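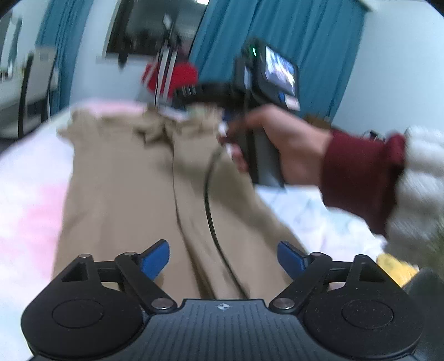
The director quit at four in the morning. By email. Two lines, no capitals.

I was script supervisor on Fuentealba, third film in the series, 26 days in, 32 to go. I read it in the makeup trailer with one shoe on. Then I read it again. Then the producer came in with her phone out in front of her like it smelled.

"You've seen it?"

"I've seen it."

"Who else?"

Everybody else. The grips knew. The guy who brought the bagels knew. By six there was a line of extras outside the hangar, 200 of them in mud-colored robes, the whole refugee army of Prorkura, asking if they still got paid.

They did. That was the first thing decided. Second thing – somebody had to shoot the bridge scene, because the bridge was coming down at noon. Real charges, real permit, no second bridge.

"You know the shots," the producer said.

"I know what he said the shots were."

"So what did he say?"

I opened the binder. Page 70, the bridge. His notes were in green pencil and they said, all of them, in full: big. sad. birds?

I've thought about that question mark a lot since.

So I made it up. I stood in front of the camera crew with the binder open so they couldn't see the page and I said wide from the ridge, long lens from the bank, one on the kid's face. The operator looked at me for a while. He said, "He told you that?"

"Last night."

"Huh," he said. "Didn't sound like him." But he went and set up the lens.

Eleven-fifty. Wind picking up. The lead in her armor, sweating, asking me what she was feeling. Me! I said you're feeling like you should have left yesterday. She nodded and walked out to her mark and did it, just stood there and did teh whole thing with her back to us, which wasn't the plan, and I didn't say cut.

Noon. The bridge went.

No birds. Then, late, one – some kind of heron, came up out of the reeds and crossed all three lenses like it had a call time.

The studio phoned from Mullis at two. They had a replacement flying in, big name, he'd done the Pimero pictures. He'd want to see everything. He'd probly want to reshoot.

"Reshoot what," the producer said. "It's in the river."

I sat down on an apple box and took out a green pencil. I crossed off the question mark. Then I went to find my other shoe.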